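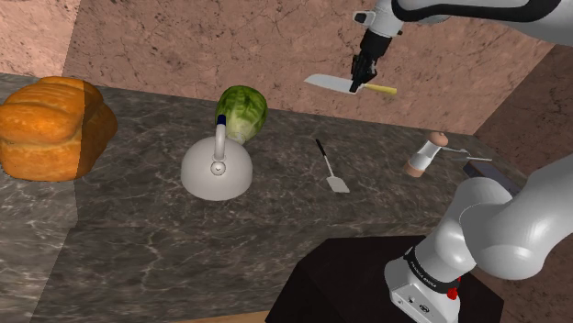 Gredlow Introduces Two-Layer Edge Steel for Kitchen Knives

Newsroom > Kitchen Products > Press Releases

March
By Janaína Xavier, Gredlow Press Office

Gredlow today released Rodell, a two-layer steel for makers of kitchen knives. The material joins a hard cutting layer to a softer backing layer and is supplied in flat strips for stamping or laser cutting. Strip thickness is 2 mm or 3 mm.

Rodell is rolled at the company's Barrera plant, where one line has been refitted for the product. Strips are heat treated after cutting, following the schedule in the data sheet. The hard layer is ground from one side only, and the backing layer should not be exposed at the cutting edge.

In wear tests at the Barrera laboratory, sample blades completed 2,000 strokes on a standard test card before regrinding. Blades cut from the company's earlier single-layer strip, Zesau, were run on the same machine with the same load. Full results are included in the data sheet.

"Most of the work went into the bond between the layers," said Tarcísio Coutinho, head of materials at Gredlow. "Early strips bent during quenching. We changed the rolling order and the cooling rate, and the current strip stays within our limits for flatness."

Rodell can be sharpened on water stones or belt grinders. Coarse belts are not advised for final passes — they leave burrs on the backing side. Zesau remains in production and its part numbers are unchanged.

Orders ship in 8 weeks. Sample strips are available to knife makers on written request to the Gredlow sales office.

Last updated: March, 2:00 p.m.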